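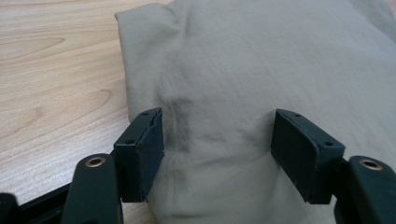

Rüdiger Kramer folds everything the same way, and he is delighted when you ask him about it. "Sides in, then halves, then stop before it gets too small," he says. "People fold until they have a brick, and then they wonder about the creases!"

He runs the linen room at Skjelbred, a guesthouse on the edge of Skurville with 40 beds and one very busy dryer. By two in the afternoon the sheets are done and he moves on to what he calls the good part - shirts, napkins, table covers, anything in soft cotton. Beige is his favorite color to work with. "It shows you every wrinkle and it forgives most of them," he says, laughing.

He learned from his aunt, who folded on the kitchen table and never owned an ironing board. Kramer still prefers a table. "On a bed the cloth sinks and you lose your edge. A smooth top lets it slide, so you can turn a corner with one hand."

Last July he kept a tally in a notebook, just to see, and got to 2334 pieces for the month. He seems thrilled by the number and a little sorry it wasn't higher. Would he ever hand the job over? "The sheets, sure, take them," he says. "The shirts I keep." Then he's off to show me how he does a collar, which takes him three tries because he won't stop talking.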